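Nimeo Gridded Top: User Guide
Section 2. Setting up the top and folding on the grid

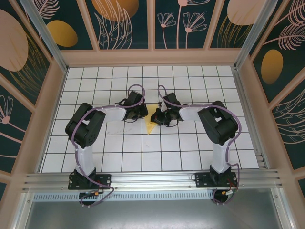

2.1 Before you start

This section covers the white top with the black square grid, and the side panels that stand around it on three sides. Fitting the top to its base is in Section 1. Do not go any further until the top sits flat and does not rock when you press on each corner.

You will need:
- a soft cloth, slightly damp
- a dry cloth
- a spirit level
- the pieces you want to fold (napkins, dusters, squares of paper)

Protective film is fitted to new tops. Peel it from one corner and pull it back low across the surface. If a strip of film tears off and stays behind, lift the end with a fingernail. Do not use a knife.

2.2 Standing up the side panels

1. Put the back panel in place first, patterned side facing in.
2. Stand the left panel against it and push the two edges together until they meet along their full height.
3. Do the same with the right panel.
4. Check that no panel covers any part of the outer grid line. If one does, slide it outwards.
5. Leave the front without a panel.

Note: The panels are decorative and can be wiped but not washed. Replacement sets are listed under order number 547. Sets sold under the Avram name before the change of supplier are slightly taller and should not be mixed with the present ones.

Caution: Do not lean on the panels or hang anything from them.

2.3 Levelling and cleaning

1. Lay the spirit level across the top from left to right, then from front to back.
2. Adjust the feet as shown in Section 1.
3. Wipe the grid with the damp cloth, following the lines.
4. Dry it straight away.

Paper picks up any moisture left on the surface and will not crease cleanly. Wait a few minutes after drying before you put paper down.

Caution: No scouring powder, thinners or bleach. The printed lines will fade.

2.4 Folding a square into a triangle

Choose a piece with four equal sides. To check, put one corner on a crossing of two grid lines and compare the sides against the squares. A cloth that has been through the wash has often shrunk more one way than the other. It can still be folded, but the edges will not meet exactly.

1. Lay the piece flat near the middle of the top, with one corner pointing at you and the opposite corner pointing at the back panel.
2. Turn it until the left and right corners touch the same grid line.
3. Smooth it from the centre outwards with the flat of your hand.
4. Take hold of the far corner and bring it towards you until it lies on the near corner.
5. Hold the two corners together with one finger. With the other hand, press the fold from the middle to the left, then from the middle to the right.
6. Check that the fold lies along a grid line. Open the piece and start again if it is out by more than you are happy with.

The finished triangle should lie flat with its point towards the front, in the same position as the yellow one in the picture.

Note: If you want a smaller triangle, bring the left corner over to the right corner and press again. Thick cloth does not hold a second fold well.

2.5 Making several to the same size

1. Fold the first piece as in 2.4 and leave it where it is.
2. Note the grid line under the fold and the square where the point ends.
3. Move the first piece off the top.
4. Fold each of the others to the same line and the same square.
5. Stack them with the points all facing one way.

Removable markers (order number 1529) can be stuck on the grid to show the start and finish. Take them off at the end of the day. Left on longer, they can leave a sticky patch, which comes off with warm water and a drop of washing-up liquid.

2.6 If something is not right

The fold drifts to one side.
Check that the left and right corners are on the same line before you fold. Check the level again.

The piece slides when smoothed.
The top may have polish on it. Clean as in 2.3.

The points do not meet.
The piece is not square. Trim paper to the grid. For cloth, line up the points and accept a small gap along the sides.

Creases show the next day.
Cloth was put away damp, or had too much weight on top of it.

Caution: Do not iron on the gridded top, even with a towel under the work. Heat marks are not covered by the guarantee.

2.7 Storage

Take down the side panels in the reverse order. Store them flat. Do not stack boxes on the top.

Spare parts and questions: Prodska Household, 89 Mill Lane, Murkisley.
Text of this section revised by Laurențiu Dinu, April 10, 2017.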